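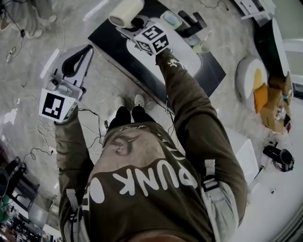 Collecte à la pince portative, une dans chaque main, marqueurs visibles. Au sol, les câbles.

Des règles, oui, mais au ras du sol

On me demande souvent quelle norme appliquer à la collecte de gestes. Réponse courte : aucune qui colle vraiment. Les textes qu'on cite en réunion parlent de cellules, de barrières, d'arrêts d'urgence. Très bien pour un bras boulonné. Pour quelqu'un debout avec deux pinces et des bretelles sur les épaules, on se débrouille.

Et on se débrouille mal.

Chez Prunder, où j'ai passé tout février, le protocole tient sur plus de 50 pages. Calibration, nommage des fichiers, ordre des tâches, gestion des reprises. Sur les câbles : une ligne. « Veiller à un environnement dégagé. » Dégagé comment ? De combien ? Par qui ? Personne ne signe cette ligne, donc elle n'existe pas.

Je ne suis pas un maniaque du rangement. Mon bureau fait peur. Mais une personne qui regarde ses mains et un plateau ne regarde pas ses pieds, et les baskets dans les câbles, je les vois partout, dans tous les labos où je passe. Chez Gruber aussi, pourtant très carrés sur le reste.

Ce que je voudrais, dans l'ordre où ça me vient :

Une zone de pieds. 900 mm de profondeur devant la table, tracée à l'adhésif, rien dedans. Ni câble ni prise ni carton. Si le câble doit traverser, il passe dans une goulotte ou par le haut.

Un inventaire du plateau. Le rouleau d'adhésif, il fait partie de la tâche ou quelqu'un l'a oublié là ? Six mois après, en relisant les données, impossible de trancher. Le gobelet, pareil. Une liste par session, même moche, même manuscrite.

Les marqueurs. On les colle une fois et on n'y touche plus jusqu'à ce que le suivi décroche. Or un coin qui se soulève, ça se voit à l'oeil nu. Contrôle toutes les 200 prises, noté. Omeo le fait déjà, ça prend le temps d'un café.

Les pauses enfin. Tenir deux pinces bras tendus, essayez donc. Le protocole Prunder prévoit le refroidissement du matériel mais pas celui des épaules. Je trouve ça assez parlant.

On m'objecte le coût. Le dernier lot Grakov comptait 2,749 prises (leur tableur est à l'anglaise, je recopie) et une part a été jetée pour cause de marqueur perdu ou d'objet non déclaré. Combien ? Pas de registre, pas de chiffre. Voila le coût.

On m'objecte aussi que le domaine bouge trop vite, qu'une norme serait périmée avant d'être imprimée. Peut-être pour les formats de données. Pas pour un sol. Un sol en désordre sera encore un sol en désordre dans dix ans, quelle que soit la pince.

Je ne réclame pas un label, encore moins un audit à rallonge — juste une page, affichée à hauteur d'yeux, avec une case et des initiales. Que celui qui lance l'enregistrement ait le droit de dire non tant que la case est vide. Et que ce non ne lui soit pas reproché le soir quand le quota n'y est pas. Ce dernier point est le plus dur a obtenir, je le sais, j'ai essayé deux fois.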